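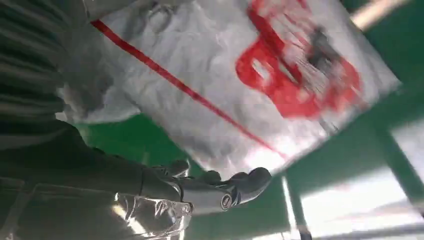 White bag, red stripe.

Monday, and my legs still haven't forgiven me. We got back from Plurkwood at half past nine last night, far too late to unpack or cook, so it was toast and bed with the window wide open. First time this year I've managed that in March!

It was a lovely weekend though. Nermina Tomić had found us a room above the bakery for 50 a night (breakfast extra, but the smell of it came up through the floor for free) and we walked out to Druvari on Saturday with the wind behind us the whole way. Coming back was another matter. I had my hood up and my head down and missed the lake completely – Nermina says there were swans.

Sunday we did the hill. It's 731 steps to the top according to the sign, and there's a bench after the first 300, where an old chap with a flask told us the view was better from there anyway. We carried on, being stubborn. Cloud at the top, of course, and then for a minute or so it cleared and we could see right across to the coast. I took my gloves off to eat a cheese roll and couldn't feel my fingers until we were back at the station.

Now it's all washing and emails. Nermina has already messaged about going to Vimatmont at the end of May, which means a ferry, and I'm dreadful on ferries. I've said yes. Must ring Mum tonight and find out about the boiler.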